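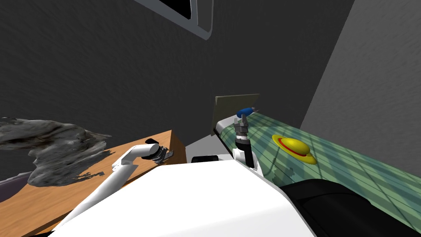 Según Rima Kassab, lo que más preocupa a los centros usuarios es saber si el fallo de parada registrado en el entorno simulado Motham puede reproducirse en un robot físico. A esa cuestión y a las demás recibidas por el servicio técnico de Vutach se responde a continuación.

Preguntas frecuentes sobre la incidencia de parada en el entorno Motham

¿En qué consistió el fallo?

Durante una serie de ensayos de manipulación en el dormitorio simulado, el controlador Pirkov recibió una orden de parada y la aplicó a uno solo de los dos brazos. El otro siguió ejecutando la trayectoria que tenía cargada hasta agotarla. En los casos más desfavorables, la pinza llegó a tocar el mobiliario y el motor de simulación registró fuerzas de contacto superiores al umbral autorizado.

¿Cuántos ensayos se vieron afectados?

La serie constaba de 413 ensayos. En 19 de ellos la parada fue incompleta. Los restantes se detuvieron conforme a lo previsto, si bien se han excluido también de los resultados publicados hasta que concluya la revisión.

¿Hubo daños personales o materiales?

No. La serie se ejecutó íntegramente en simulación. La incidencia se tramita, no obstante, como asunto de seguridad, dado que la misma versión del controlador está instalada en equipos físicos.

¿Cuál fue la causa?

El análisis dirigido por Czesław Dudek atribuye el fallo a la gestión de los mensajes de parada cuando los dos brazos trabajan con planificadores independientes. Si la orden llegaba mientras uno de ellos recalculaba su trayectoria, el mensaje quedaba en cola y se descartaba al recibirse el plan nuevo. El planificador confirmaba, además, la recepción del mensaje – no su ejecución –, de modo que el panel de supervisión indicaba una parada correcta.

¿Intervino en el fallo el estado de las pinzas?

Se estudió esa posibilidad y se ha descartado. Los registros de apertura y cierre coinciden con las órdenes enviadas en todos los ensayos. Con la pinza abierta, la distancia entre dedos se mantuvo dentro de la tolerancia, y tampoco se apreciaron retrasos en los actuadores simulados.
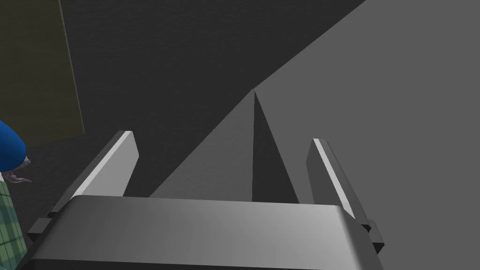
¿Por qué no lo detectaron las pruebas previas?

Las pruebas de aceptación comprobaban la parada con los brazos en reposo o siguiendo trayectorias ya calculadas. No incluían ningún caso en que la orden coincidiera con un recálculo. El intervalo crítico es, además, muy breve: de unos 81 milisegundos en la configuración ordinaria.

La deficiencia corresponde al plan de pruebas y así consta en el informe interno. Rosário Magalhães había solicitado en diciembre que se incorporasen paradas en instantes aleatorios. La petición fue aceptada, pero quedó aplazada a la versión siguiente.

¿Influye la proximidad de los muebles?

Influye en las consecuencias, no en el origen. Al aproximarse a un mueble, el planificador recalcula con mayor frecuencia para evitar la colisión, lo que aumenta la probabilidad de que una orden de parada coincida con un recálculo. El margen disponible es también menor, por lo que un brazo que no se detiene alcanza antes la superficie.

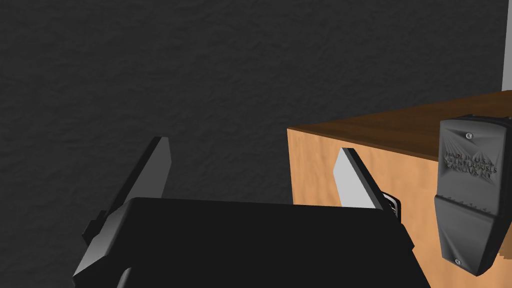 Pinza abierta junto al mueble de madera, entorno Motham.

¿Qué versiones del controlador están afectadas?

Todas las que admiten planificadores independientes para cada brazo. Las instalaciones de un solo brazo no lo están. Los centros que utilicen el módulo de coordinación Duda deben considerarse afectados, aunque lo tengan configurado en modo pasivo.

¿Qué deben hacer los centros con equipos físicos?

Hasta la instalación de la corrección se aplicarán las medidas siguientes:

Desactivar el planificador independiente y trabajar con trayectoria conjunta.
Verificar el pulsador físico de emergencia antes de cada sesión. Dicho pulsador corta la alimentación y no depende del controlador.
No dar por válida la indicación de parada del panel sin comprobar visualmente que ambos brazos están inmóviles.
Impedir el acceso de personas a la zona de alcance mientras los motores tengan tensión.

¿Cómo se ha corregido?

La orden de parada tiene ahora prioridad sobre cualquier plan y permanece activa hasta que los dos brazos comunican velocidad nula. Si uno de ellos no lo hace en un plazo de 95 milisegundos, se retira la alimentación a ambos. Los ensayos afectados se están repitiendo en el mismo dormitorio, con la cómoda y la cama como zonas de trabajo.

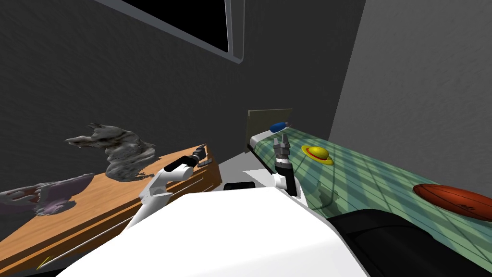 Vista general del dormitorio simulado, con la pinza izquierda sobre el extremo de la cómoda y la derecha, vacía, junto a la cama.

¿Puedo seguir utilizando los datos obtenidos con anterioridad?

Sí, siempre que en el ensayo no se hubiera emitido ninguna orden de parada. En caso contrario, deberán revisarse las velocidades articulares de ambos brazos posteriores a la orden. Pallavi Kanaujia ha preparado una rutina de comprobación, que se facilita previa solicitud.

¿Cómo se comunica un caso semejante?

Mediante el formulario de incidencias, a la atención de Rami Matar. Deberán adjuntarse el registro completo del controlador y la configuración de los planificadores. Se ruega no reiniciar el equipo antes de exportar el registro, puesto que la cola de mensajes se borra con el arranque.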